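Right, a little thread about tea, because I've been meaning to write this down since November and my sister has stopped listening to me on the subject.

When we moved to Gollesetti my whole body went into mourning over the tea. Same box, same kettle, same splash of milk, and it came out grey with a sort of skin on it. I blamed the milk for 14 days.

Then Kalkidan Workneh from the allotments came round, took one sip and said "oh love, that's your water". Hard as nails here, apparently – she'd had her own tested and it came back at 323, where her mum's over in Sondent was nearly soft enough to wash your hair in. 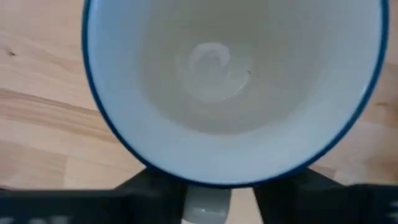

Last edited: November, 7.40 pm

So I started fiddling. A filter jug helped more than I expected (change the cartridge when it tells you to, I didn't, and paid for it). Fresh water every time, and a proper descale of the kettle with lemon juice.

The other thing was the leaves. Delicate teas just vanish in this water, so I've gone over to something stronger, and I give it four minutes with the lid on. I do like a white cup for it too, you can judge the colour so much better!

Kalkidan still squeezes her bag against the spoon and we've agreed to differ – she did bring ginger cake, so I let it go.

If you're somewhere with hard water and have found a loose leaf that stands up to it, do tell me, I've only 2 spoonfuls left in the tin.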